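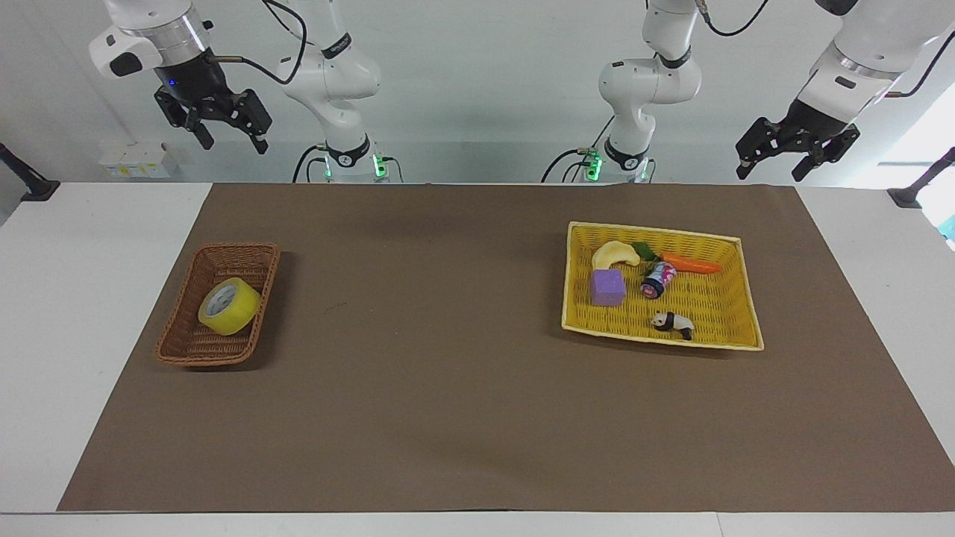
FEATURES | Machines at Work

The Patient Work of Moving Small Things

By Chiharu Tsuji

Mansa Ackah arrives to the Lollau workshop before 8 in the morning, when the building is still quiet. She puts her coffee on the window side, far from the table, and starts to read the notes of the evening shift.

Her job is to collect examples. A learning system cannot be told how to pick up a toy carrot, so a person must guide the arms through the movement, again and again, and each attempt is recorded. For the present task, called Mornetitz by the team, Ackah wants up to 900 good attempts before December.

The equipment is simple to look at. Two white arms stand at the back of a table covered with a brown mat. One basket is yellow and has a carrot, a purple cube, a small can and a panda among its contents. The other is brown wicker, and a roll of yellow packing tape lies in it. Objects travel from one basket to the other, and later back again.

"People ask me why we don't use only cubes," Ackah says. "A cube forgives you. The panda is soft work for the eyes but hard work for the fingers."

Between attempts she changes the arrangement by hand. The can is turned, the baskets go a little closer or farther. If everything stays in one place, the system learns the place and knows very little about the can.

Her colleagues at Produdura, the company which pays for the project, first asked for speed. She asked them for variety, and they discussed it for two weeks. Now an operator makes 32 attempts and then must rest, even when he feels fine. Tired hands, she says, teach tired habits.

Failed attempts are kept also, in a separate folder with a short comment. I read several of these comments. "Too early closing." "Good grasp, bad release." One said only "sorry."

At noon Ackah gave me the controls. My first try to lift the tape took 34 seconds, and she wrote something in her notebook which she did not show me.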